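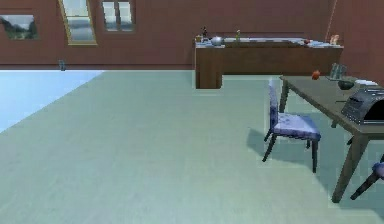
6 min read

Kitchen room navigation fault: frequently asked questions

Last updated in December. Applies to Clesosis simulator users running the Clanderau mobile base in the kitchen and dining room. If you only use the tabletop tasks, you are not affected.

What went wrong?

In the kitchen room, the simulated base would sometimes drive into a dining chair at full speed while its planner reported a clear path. The run was then logged as a success if the base reached the counter within the time limit, even when it had pushed the chair along on the way. The first problem is a fault in the collision map. The second is a fault in our scoring. We are treating them as two separate bugs.

Which chair does it hit?

The one with the blue seat and backrest that is pulled out to the left of the table. The second chair is largely under the table and gave us no bad runs. The counter, the walls and the table legs have correct collision shapes and were not involved.

Why did the planner think the path was clear?

The collision map is built from a simplified copy of each object. For the chair, the copy was placed where the chair would be if it were pushed in. When the room was changed to have the chair pulled out, the visible model moved and the simplified copy did not. The camera could see a chair, but the map had open floor there.

The planner gives the map priority over the camera whenever the two disagree. That setting was chosen to stop the base from braking for shadows, which was a common complaint with earlier releases. The pulled-out chair casts a soft gray shadow across the floor to its left, and in this room the planner filed the chair and its shadow together as a false detection.

How many runs were affected?

We replayed 2,000 stored runs from the kitchen room. Of those, 557 included contact with the chair. Most were marked as successes.

Was any real robot damaged, or anyone hurt?

No injuries were reported. One site, the Adomaitis test hall, loaded a policy trained in this room onto a physical base. It bumped a chair at low speed during a supervised trial, and the operator used the stop button. Tarmo Jõgi, who runs the hall, sent us the log the same afternoon, and that report is how we found the fault. The base had a scratched bumper and was back in use after inspection.

I trained a policy in this room. Can I keep using it?

In simulation, yes, but do not rely on its old scores. Do not run it on hardware until you have retrained it or tested it against the corrected map. A policy that was rewarded for pushing through a chair may treat other light furniture the same way. We have seen this with stools in the Fotard office room, which has no map fault of its own.

How do I check whether my version has the fault?

Open the kitchen room and turn on the collision overlay. Look at the pulled-out chair. In a good version the overlay outline sits on the chair. In a faulty version the outline is under the table and the chair has nothing drawn over it. Releases before version 6 have the fault. If you have edited the room yourself, check it whatever your version is.

Are the objects on the counter and the table affected?

Their positions are correct. The kettle, the bottles, the apple and the rest all share one position for display and contact. Small objects are stored differently from furniture, and they never had a separate copy.

What about the light blue area of floor on the left?

Several people asked whether this marks a keep-out zone. It does not. The planner reads it as ordinary floor. Keep-out zones are set in the room file and have no color of their own unless the overlay is on.

The small dark gray object by the baseboard has a correct collision shape too. We checked it because it stands by itself and would have been easy to miss.

What did you change?

The simplified copy is now attached to the visible model, so moving one moves the other. The room will not load if the two are more than 30 millimeters apart. Any contact with furniture now ends the run and counts as a failure. If you want the old scoring for comparison, it is available as an option, turned off by default.

The rule that puts the map ahead of the camera is still in place. Gediminas Avotiņš is testing a version that slows the base to walking pace when the two disagree. It works well in the kitchen room but stops too often in rooms with strong window light, so it is not in the release.

Do I need to rerun published results?

If your results include the kitchen room, please rerun them or add a note stating which version you used. The replay tool can rescore stored runs without retraining. It needs the full contact log. If you saved only the summary file, the contacts cannot be recovered and the runs have to be repeated.

My base still touches the chair after updating. What should I do?

Clear the cached map first. The updater leaves it in place, and an old cache will bring the fault back. If contact continues, send us the room file, the contact log and your planner settings through the support form. Please include one run where the base made contact and one where it went around.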